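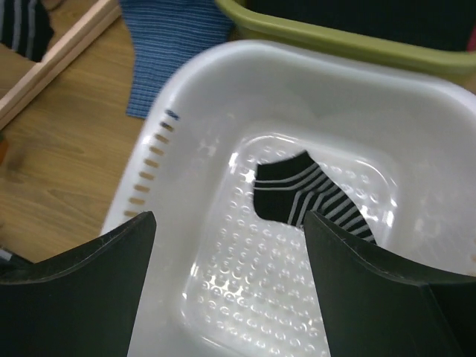

Samonte laundry basket, white, large. Three stars, and I went back and forth on the third.

I bought this at Inameo after reading a listing that called it "the last basket you'll ever need." I have owned enough plastic baskets to doubt that. The store page had 373 ratings when I ordered, most of them posted before anyone could have done more than one load, so I gave mine until April before writing anything.

The good part first. The rim is wide and rolled over, and it doesn't dig into your fingers the way the thin edge on my old Monell did. The corners are rounded and nothing has snagged, not even a sweater I was sure would catch. Dark socks show up well against the white, so fewer get left behind in the bottom. Any white basket would do that for you, and the listing makes far too much of it.

Now the bottom. There is a sunken panel with rows of little round bumps, sold as an "airflow base." I put damp towels in on a Saturday morning and they were still damp that night. Maybe the bumps keep things from sticking. Lint does like to settle between them, and wiping it out takes longer than it should.

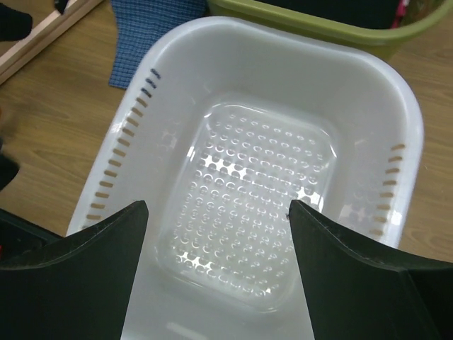 Issue 207

The sides have narrow horizontal slots, which I trust more than the base. They let you see a bit of what's underneath, and they must let some air through. The plastic is milky and slightly see-through, glossy on the inside. It looks clean when it's clean. Mine picked up a scuff in the first week.

Moving it around on a wood floor is fine when it's empty. Full of jeans, it flexes more than I'd like, and I now carry it with both arms underneath. The box says it was tested through 500 lifts. It doesn't say what was in it.

Would I buy it again? At the sale price, probably. At full price I'd look at the Balia first, which has real handles and a plain flat bottom you can wipe in one go. Mine is staying in the hall for now, and I'll update this if the rim cracks.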